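Claims Readiness Walk-Through, Dillelton and Ruddock Clinics
Comments version, November 2019
Completed by Warrick Paewai

How to read this. Each line has a result (OK, Fix, or Argue) and my comment. "Argue" is new this year and replaces the old "Partly met," which everyone read as OK. Site is given only where the two clinics differ. Replies from staff are left in where they were useful, and in one case where they were funny.

The walk-through covers the things a lawyer will ask for first if a patient makes a claim. It doesn't cover whether anyone was treated well, and I would not be the person to ask.

CHARTS AND NOTES

Every visit note signed by the person who saw the patient
Result: Fix
Unsigned notes at Dillelton are down since October. The ones left belong to the same clinician as before, who knows who they are and has started taking the back stairs. I asked for a list from Zemton and got one sorted by patient's middle name. Please sign them.

Late entries marked as late
Result: Argue
Zemton lets you type today's note with last month's date at the top. It also stores the real time underneath, where the other side's expert will find it before lunch. If you add something late, write "late entry" and the date you're typing it. A late note that says so is a bit embarrassing. A late note dressed as an early one is what people settle over.

No copied text from an earlier visit left standing
Result: Fix
I pulled 100 notes across both sites and read them on a chair that tilts. In 11 of them the exam section matched the previous visit to the last comma. One patient has had "no complaints today" at every visit, including the ones where he came in to complain. Copy forward if you have to, then read it as if it will be on a large screen in front of strangers.

Abbreviations from the approved list
Result: OK at Dillelton, Fix at Ruddock
Ruddock uses a set of its own. I asked what "PWR" stood for and was given "patient was reassured" in one room and "please wait, results" in another.

Comments about patients or family members kept factual
Result: Fix
"Difficult" is not a finding. Neither is "mother is a piece of work," however much I came to see the author's point after reading the rest of the file. Write what was said and what was done. Patients can ask for their charts, and they do.

CONSENT

Signed form in the chart before the procedure
Result: OK
Good. The forms are there, they're signed, and the times make sense.

Record of the conversation as well as the form
Result: Fix
The form proves the patient owns a pen. What helps later is a line or two about what was discussed, what else could have been done, and what the patient wanted to know. "Risks and benefits explained" turns up all through both sites, and I'd love to know which risks. So will the patient's lawyer.

Interpreter named when one was used
Result: Argue
Several charts say "interpreter present." I accept that someone was standing there. Put a name down, or the ID from the phone service. A nephew doesn't count as an interpreter, even a bright one.

Current version of the form in use
Result: Fix at Ruddock
The drawer beside the procedure room holds the current form and the one before it, in the same stack, shuffled. I took the old ones out. By the afternoon someone had printed more from a saved copy. The saved copy is on the shared drive in a folder called "USE THESE." I have renamed the folder.

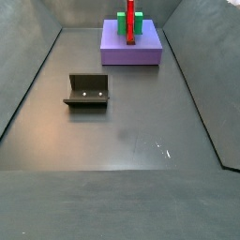 Purple block at the far end of a gray bin.

TEST RESULTS AND REFERRALS

Every test ordered has a result, and every result has a reader
Result: Fix
Of everything on this list, I'd lose sleep over this one. Zemton moves a result out of the inbox when you open it, whether or not you did anything about it. Opening it from your phone in a parking lot counts. Until the setting is changed, don't open a result unless you're ready to act on it.

Cover named for anyone on leave
Result: Argue
There's a cover sheet, and it's filled in. At Dillelton two clinicians were each listed as covering for the other in the same week. Both were away. I admire the trust involved.

Patient told of the result, and the telling written down
Result: OK for abnormal results, Fix for normal ones
"No news is good news" is still being said at the front desk. It's friendly and it is also how a lost result stays lost. Tell people when to expect to hear and what to do if they don't.

Referrals followed until the patient is seen
Result: Fix
We can show that we sent the fax. We can't show that anyone at the other end has a fax machine. Declan Pirihi has built a tracking sheet for Ruddock that works well and lives on Declan Pirihi's own desktop. Please move it somewhere that survives a spilled coffee.

Missed appointments followed up by risk
Result: Argue
The same polite postcard goes to someone who skipped a wart check and someone who skipped a biopsy. The wording is lovely. I would still like a phone call for the second one, and a note that it was made.

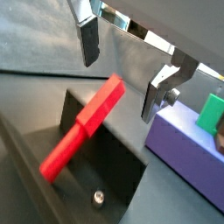
Heather Pomare replied that the postcard was only ever meant as the first step, and that Ruddock does phone after a missed biopsy, but the calls go in the desk log and the desk log doesn't go in the chart. Could the log be scanned at the end of each week, or does it have to be typed up under every patient?

It has to be under the patient. A log that covers everybody can't be handed over for one person without a lot of black marker, and people make mistakes with black marker. A one-line note is plenty: who called, when, what was said, or that it rang out. I've changed the result above from Fix to Argue on the strength of this, which I hope is taken as the compliment it is.

COMPLAINTS AND INCIDENTS

Written complaints answered in the time our own policy promises
Result: Fix
The policy promises a reply sooner than we have ever managed one. Either answer faster or change the promise. My vote is to change the promise first, then answer faster anyway and look wonderful.

Complaint letters kept out of the chart
Result: OK at Ruddock, Argue at Dillelton
Complaints have their own file. At Dillelton a few have been scanned in with the lab results. Carleen Cartwright's view is that the next clinician ought to know. She's right that they should know about the care problem, and that part belongs in the chart, in plain clinical words. The letter, and our feelings about the letter, go in the file.

Incident reports filled in by the person who was there
Result: Fix
Too many begin with "I was told that." Get the person who saw it to write it, before the shift ends if possible. Facts only. The box marked "cause" has been used to try and convict colleagues, and in one case the vending machine.

Incident reports not mentioned in the chart
Result: OK
Much better than last time. For new starters: chart what happened to the patient and what you did. Don't chart that you filed a report. Whether a report can be kept private depends on where you are and how it was handled, so ask before sending one to anybody, including the nice person who phones and says they're just tidying up.

Early notice sent to Biscombe
Result: Argue
Biscombe wants to hear about anything that might turn into a claim. We tend to send word when it already has. Their policy wording treats late notice very seriously, and the person reading your email will be no warmer for having waited. A records request from a law firm counts. So does a patient saying "you'll be hearing from my attorney," even if they said it the last time too.

Nothing changed in a chart after a claim is expected
Result: OK
I found no edits of this kind and want to say so clearly. The urge to tidy is very human. Please go and tidy a cupboard. 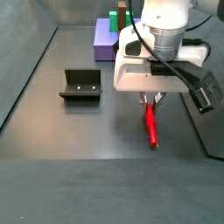
The same goes for texts and personal email. If you discussed a patient on your own phone, those messages may be asked for along with everything else, so don't delete them once there's any hint of a claim, and try not to create more of them. Jérémie Vasseur asked whether a thumbs-up counts as part of the record. I put that to our lawyer, who sighed, so I'm treating it as a yes.

ACCESS AND STORAGE

Logins personal and not shared
Result: Fix
The front desk at Dillelton logs in once in the morning and everyone borrows it all day. According to Zemton, one receptionist there works through lunch, never leaves the building and can use both terminals at the same time. She deserves a raise or her own password back.

Leavers removed from the system
Result: Fix
Two accounts still live. One belongs to someone whose farewell cake I remember eating.

Paper charts stored locked and dry
Result: OK at Dillelton, Argue at Ruddock
Ruddock's room locks. The key hangs on a hook beside the door with a label reading "chart room."

Retention dates checked before anything is shredded
Result: OK
Children's charts were kept back correctly. Whoever wrote "DO NOT EVEN THINK ABOUT IT" on those boxes has my thanks.

FOLLOW-UP

Fix items go to Carleen Cartwright with a name against each one. "The team" is not a name. Argue items can be argued with me by email, and I'll add good arguments to the next version. Declan Pirihi has the Zemton settings request for the result inbox. Ruddock, please send me a photo of the hook with no key on it.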